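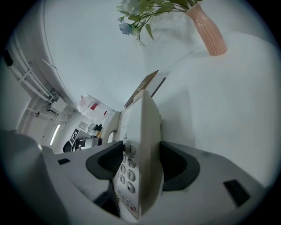

4.2 Desk reset and the change in clerks' work

The Bokcombe office rents out furnished desks by the half day, and each desk has to be put back in order before the next customer arrives. Before the change, the clerks did this themselves between phone calls and visitors. Under the new arrangement, a clerk teaches the reset by doing it with a hand-held gripper, and an arm on a rolling base repeats it in the evening. The telephone was the item that clerks brought up most often in interviews. As Figure 6 shows, it is held upright between the two finger pads, one pressing on each side of the casing, with the keypad left clear. Several clerks had first tried to grip it across the keys, as they would by hand, and gave this up within the first week. The vase of artificial flowers standing on the same white tabletop was the second most common topic, mainly for how much room its leaves take up when the tool passes by.

Figure 6. Telephone held in the hand-held gripper during a desk reset, Bokcombe.

We logged 917 resets at Bokcombe between the start of the study and the end of October. Clerks carried out the early ones with the tool in hand. The later ones were left to the arm, with a clerk in the building but free to do other work. We did not time individual movements. The managers at Firkeo, the company that runs the office, had asked for this, but the clerks objected during the planning meetings and we agreed to leave it out. What follows is based on the reset log, the shift sheets and 20 interviews.

The clearest change was in when the work took place. Resetting used to be spread through the day in short pieces. It is now done in one block after 6 p.m., and the clerk on the late shift looks over the desks before locking up. Day clerks described fewer interruptions. Late clerks described a new task that had no name and did not appear on the shift sheet until we pointed it out. One of them said, "I used to tidy a desk and know it was tidy. Now I go and look at it, and if the phone is crooked I fix it, and I don't know if I should write that down."

Whether to write it down became a matter of dispute. Small corrections were left out of the log for most of the study, so the number of resets recorded as complete is too high. Aitana Urquijo, the shift lead, began keeping a separate notebook, and we used it to check the log for the last part of the study. The two sources disagreed most often on telephones and cords. They agreed on chairs, which the arm does not move.

Teaching was also divided unevenly. Two clerks did most of it, both of them people who had worked at the front desk for years and had firm ideas of where things should go. Their layout became the standard one. Others told us that they had set desks differently before, with the telephone on the left for customers who write with the right hand, and that this option was dropped without any discussion. At the Elholm office, where teaching was assigned by rota, we heard no complaints of this kind, though the clerks there said that learning the tool took longer than they had been told.

Pay grades did not change at either office during the study. Firkeo has since added teaching to the job description for senior clerks, and the wording is discussed in Section 5 together with the agreement reached at Bråten.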